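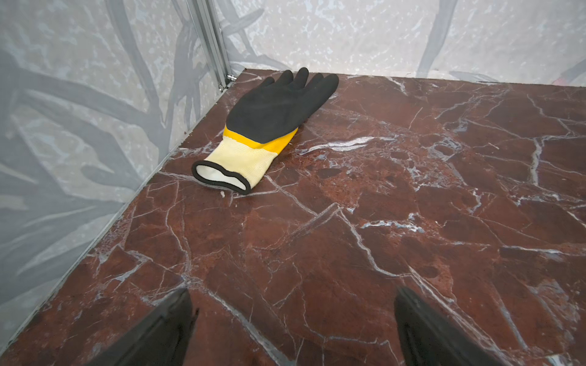

A black-coated work glove with a yellow wrist band on a reddish-brown marble surface.

Search news releases Enter keyword Go

Brunlow Updates Sizing and Labeling for Coated Hand Protection

LORIK, 22nd May – Brunlow, a supplier of hand protection to the stone, tile and building trades, has revised the sizing system used across its coated glove range. The change follows a fit study carried out at the company's Delaunay test site and applies to all orders shipped from the Skastach warehouse.

The study recorded hand length and palm width for 3,604 workers at 19 employers. Complete measurements were obtained for 3,339 of them, and only those records were used to set the new size limits. Each worker was measured on the dominant hand, with the fingers together and the palm flat.

Under the previous system, size was assigned by palm width alone. The revised chart uses both palm width and hand length. Where the two measurements point to different sizes, the chart directs the buyer to the larger one. Cuff length is now listed separately for every style.

The coating compounds, liner yarns and cut ratings of existing styles are unchanged. Users who are satisfied with their current fit should reorder by style number and check the conversion table printed on the inside of the carton lid. Some styles move by one size under the new chart. No style moves by more than one.

Carton labels have also been reworked. The size now appears on four sides of the carton, in larger type, and the lot code has been moved next to the bar code. Cartons with the old label will remain in circulation until stock is used up. Mixed pallets will carry a notice on the outer wrap.

A paper measuring strip is available to distributors at no charge and will be packed with sample orders through November. Requests for strips, wall charts and conversion tables should be sent to the Brunlow distributor desk in Lorik, quoting the account number.

Shares 4 | Comments 0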